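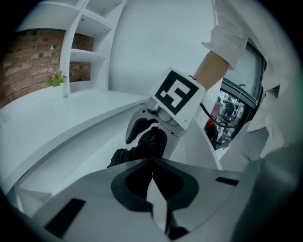 Sterkitik

Jolance: apple names from old nursery catalogs

Jolance is a table of apple variety names as they were printed in the price lists and catalogs of fruit tree nurseries. It has 2733 rows, taken from 40 catalogs. Each row is one apple as listed in one catalog, so a common variety shows up many times, often under different spellings.

The table was made to answer a simple question that comes up a lot when people try to identify an old tree: was this name ever sold here, and what else was it called? It is not a guide to identifying fruit. There are no measurements of apples in it and no genetic data.

Last updated July 28, 2024

Files

jolance_entries.csv holds the catalog entries, one per row.
jolance_catalogs.csv holds one row per catalog, with its title, year if known, page count and condition notes.

Both files are UTF-8 with a header row, comma separated. Fields that contain commas are in double quotes. Line endings are Unix style. If you open the files in a spreadsheet program, import the year column as text, or values like 1891? will be turned into something else or dropped.

Columns in jolance_entries.csv

entry_id: a number that stays the same between versions. Deleted entries leave a gap.
catalog_id: matches the same column in jolance_catalogs.csv.
page: the printed page number. Blank if the page has none.
name_printed: the name exactly as printed, including odd capitals and hyphens.
name_plain: the same name in lower case with punctuation removed.
name_group: the name we file it under. See the section on grouping.
season: the months of use as printed, with abbreviations left as they are.
use: cooking, dessert, cider, or a mix separated by a semicolon.
price_printed: the price as printed, with the unit. No conversion has been made.
remark: the catalog's own words about the apple, if there are any.
check: a letter code for how sure we are of the reading.

The check codes are a for clear, b for readable with some doubt, and c for a guess. Please leave out c rows if you are counting anything. They are kept so that someone with a better copy of the page can fix them.

Where the catalogs came from

Most of the catalogs belonged to the Rudd nursery, which sold fruit trees outside Jenatcombe and kept its own printed lists as well as those of the firms it bought from. The rest were lent by people who had one or two in a drawer. In 11 of the catalogs at least one page is missing. The missing pages are listed in the notes column of jolance_catalogs.csv.

The Rudd lists are overrepresented, and it matters. If a variety looks popular in this table, that may only mean that Rudd kept printing it year after year from the same standing type. Several of the lists share whole pages word for word, including a misprint in the entry for Blenheim Orange that was never fixed. We have kept those repeats as separate rows.

How it was typed

Every catalog was typed by hand. We tried text recognition first on a short list from the nursery and gave up on it. The old type is small, the price columns run into the names, and the software kept joining two apples into one. Typing was slower but left fewer errors of the kind that are hard to find later.

Each page was typed by one person and read back against the original by another. When they disagreed, the printed form won over what the typist thought it should say. Obvious misprints are kept in name_printed and corrected only in name_group.

Ditto marks were filled in. A catalog that prints Russet, Royal and then a ditto mark with Golden after it is entered as Russet, Royal and Russet, Golden. Inverted names were left inverted in name_printed. In name_group they are turned around, so you will find Royal Russet and Golden Russet there.

Prices are a mess. Some are per tree, some per dozen, and some lists give a price for the first size and then only a column of letters. If the unit could not be worked out, the field ends with a question mark.

Grouping

The name_group column is the only part of the table that involves an opinion. Two printed names are put in one group if a catalog in the set says they are the same, or if the difference is plainly spelling. Nothing was grouped on the basis of a description alone. That leaves some apples split that an expert would put together, and we would prefer to have them split.

Known trouble spots:

Codlin and Codling are treated as the same word. Pearmain and Permain are too. Pippin on its own is not grouped with anything.

Names that begin with the name of a village or farm are kept apart even when the second half matches. Jenatcombe Sweet and Sweet are two groups. So are Jenatcombe Sweet and Jenatcombe Sweeting, which appear side by side in the same list with different seasons.

The word seedling is kept. A seedling of a variety is a different tree.

Things to watch for

The catalogs do not cover every year, and there are long gaps. A name that drops out of the table may have dropped out of the trade, or we may just not have the right list.

Season means different things in different catalogs. Some give the months for picking and others the months for eating. Only a few say which. An entry that reads Oct. to March is likely to be about keeping and eating, but we have not marked it that way.

Remarks were written to sell trees. Heavy cropper appears next to apples that other lists call shy.

Corrections

Corrections are welcome, most of all for rows marked c. Please give the entry_id, the column, the current value and what you think it should be. If you have a copy of the catalog page, say so. Changes to name_group need a source that can be cited, and personal knowledge of a tree is hard for us to use on its own.

Scans of the pages are not included. Some of the lenders asked for their copies not to be put online, and splitting the set seemed more confusing than leaving all of it out. The Rudd lists can be looked up by title and page using the catalog table.

License

The table is released under CC BY 4.0. Please credit it as Jolance and include the date of the version you used, as entry counts change when new catalogs are added.

Changes in this version

Added 2 catalogs from private lenders.
Fixed page numbers in the Rudd autumn lists, which were off by one after the inserted order form.
Split Winter Queening from Queening.
Removed trailing spaces from name_plain.
Pears that had slipped in from a shared page were taken out.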